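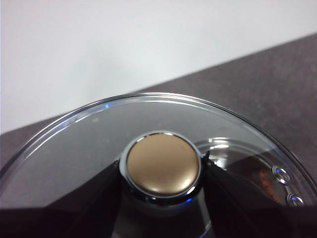 **Small Appliance Study, Section 3: Does the lid matter?**
Apostolos Athanasiadis, Mar 24, 2020

Our group was asked to test a claim that comes up in a lot of student cookbooks: that a glass lid saves time and power because you can check the food without lifting it. I had doubts going in and I still have most of them.

The claim assumes you can see the food. With steam on the inside of the glass, you can't see much. In the Kenen hall kitchen I asked 28 residents how they check a potato, and every one of them lifts the lid and pokes it with a fork. The glass is nice to look at – I'm not convinced it does any work.

**What we used**

- an electric multi-cooker with a domed glass lid
- one sweet potato per run
- a fork, a kitchen scale and a plug-in power meter
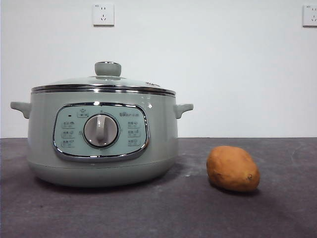
*Fig. 2. Multi-cooker and sweet potato on the counter.*

The cooker is controlled by one big dial on the front. Ovidiu Oprea, my partner on this section, thinks a single dial is easier to use. I think it makes runs harder to repeat, as two people asked to set the same heat won't stop in exactly the same spot. We agreed that only he would touch it.

**Lid handling**

The knob in the middle is the only thing to hold when you take the lid off, and the lid then needs somewhere to go. We put it down on the counter beside the cooker. Residents complained about this more than about cooking time, and our survey form didn't even have a question on it. I've added one for the Skarkham group, who repeat the survey in May.

**Problems**

We did 2 full runs, one with the lid left alone and one with regular lifting. The potatoes weighed 154 g and 80 g more than that, so the times can't fairly be compared. Ovidiu wants to correct for weight. I'd want matched potatoes first, and a lot more of them.

Until then I would leave the "saves power" line out of the group summary. The power readings are in the shared folder under Section 3.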